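Griltoteo Users Forum > Two-arm cells > Setup and maintenance

Right arm cable loop catches when changing the bin bag

mgyar_m
Tue 5 December
Hello all. I look after one two-arm cell which puts a new garbage bag in a small bin. My problem is the thin black cable at the right gripper. After 657 cycles the outer skin of it is worn near the connector. I replaced it in August already, so this is the second time. When the arm reaches up to the wall hook, the loop becomes tight, and when the arm comes down to the bin it becomes too long. How do you fix yours? 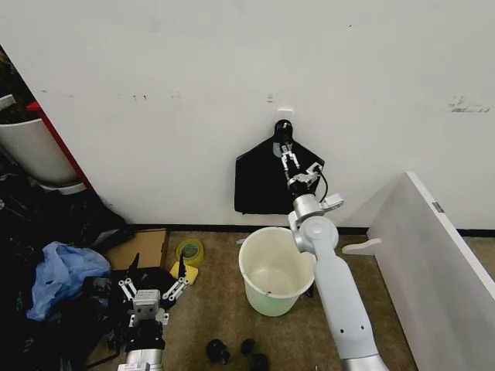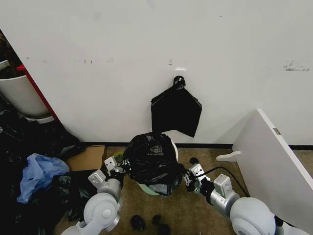 I have tried a cable tie at the wrist, but then the last joint cannot turn fully. The left side gives me no trouble.

edit_lakatos
Take the tie off, please. With a tie the bending happens in one point only, and this is what kills the cable. I use a soft hook-and-loop strap on the forearm, and the loop stays free after it.

herusero_fan
I don't agree with Edit. A free loop is exactly his problem. I would move the hook lower on the wall, then the arm does not need to stretch so much. In my cell I changed this height and nothing else, and I am over 2,000 cycles with the same cable.

edit_lakatos
If he moves the hook, he must teach all the grasp points again. For a strap it is 3 minutes of work.

t.honda
Both can be right. Before you change anything, jog the arm by hand at slow speed from the highest pose to the lowest and watch only the cable. Also please check the finger pads. Mine had become smooth, the bag was slipping, and the retry motion was the one pulling the cable.

mgyar_m
Thank you. I did not think about the retries. I looked in the log and there are 167 of them, nearly all on the right. I will clean the pads first, then try the strap. The hook I leave where it is for now.

herusero_fan
Okay, but measure the height anyway and write it here.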